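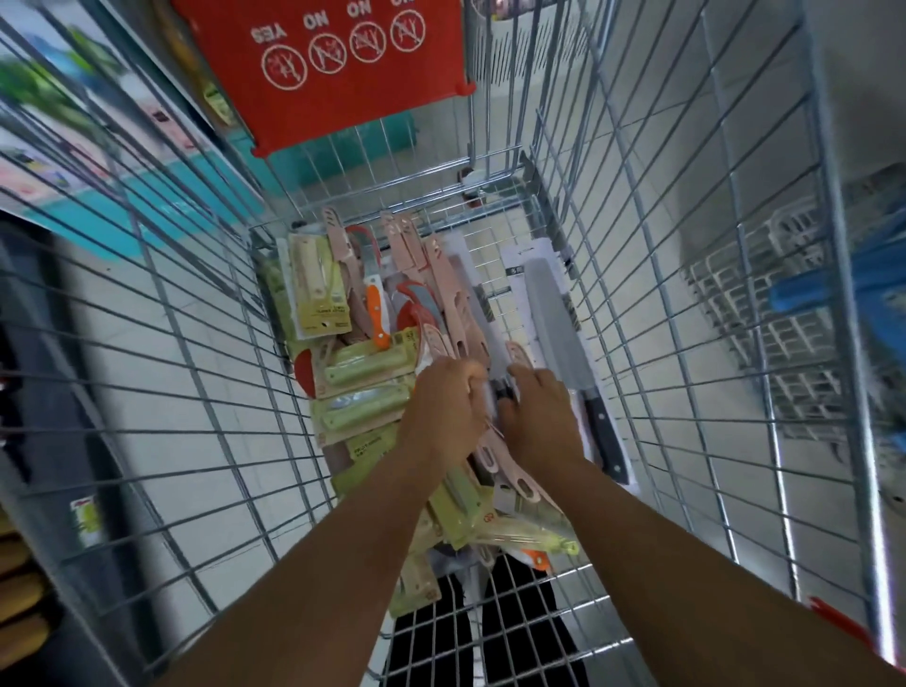 Packaged kitchen knives in a shopping trolley.

Wotonitz shops to follow new code on the display of kitchen knives

Retailers in Wotonitz are to be asked to follow a single code of practice on the packaging and display of kitchen knives, the district authority has announced. The code covers supermarkets, hardware shops and market stalls with a fixed pitch, and will apply from the start of the autumn trading period.
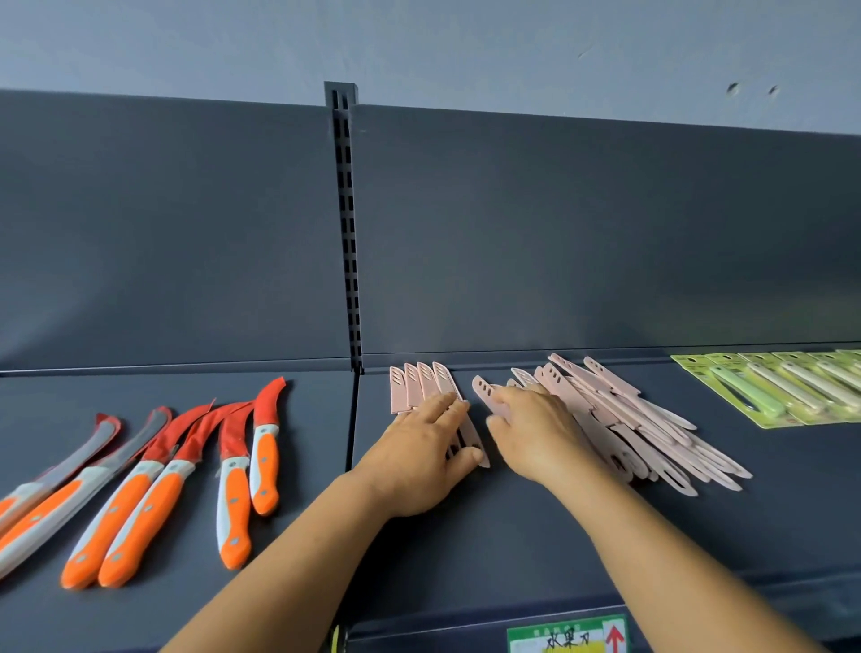

By Candela Carrasco | Trade and Consumers | 19 June 2018

The text was approved following a public consultation which closed in February and drew 242 written replies. A majority of those replying supported a common standard, although small traders raised concerns over cost and shelf space.

Under the code, knives with a pointed blade are to be sold in closed packaging or with a fitted sheath. Larger knives and cleavers should be placed no lower than the second shelf of a display, and no knife should be hung at the end of an aisle. Shops will also be expected to train new staff on the age checks already required by law.

Horațiu Radu, head of consumer services at the district authority, said the aim was to bring smaller shops into line with what larger stores were already doing.

"Most of our traders take this seriously and have done so for years," he said. "What they told us was that they had received different advice from different offices. They will now have one document to work from."

Officers visited 172 premises in preparing the code. Packaging was found to be satisfactory in most of them. The most common fault was torn or missing blade covers on goods which had been returned by customers and put back on sale. The code states that such items must be repacked or withdrawn.

The household goods chain Onunico, which has a branch in the district, has said that it will adopt the code in full. Silviu Pană, who manages the Wotonitz branch, said that the kitchenware section would be rearranged over the summer and that customers might find some items in a different place. 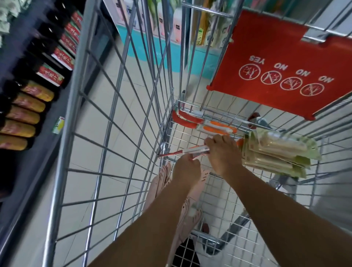

Traders' representatives have asked for a longer period in which to comply. Radu Dumitrescu, speaking for independent shopkeepers, said that family businesses could not replace their shelving at short notice. The authority has agreed that shops with fewer than three employees may apply for an extension until the end of the year.

No new penalties are introduced. Existing powers in relation to sales to minors are unchanged.

Printed copies of the code will be sent to all registered retailers. It may also be consulted at the district offices during opening hours, and questions from traders should be addressed to the consumer services desk.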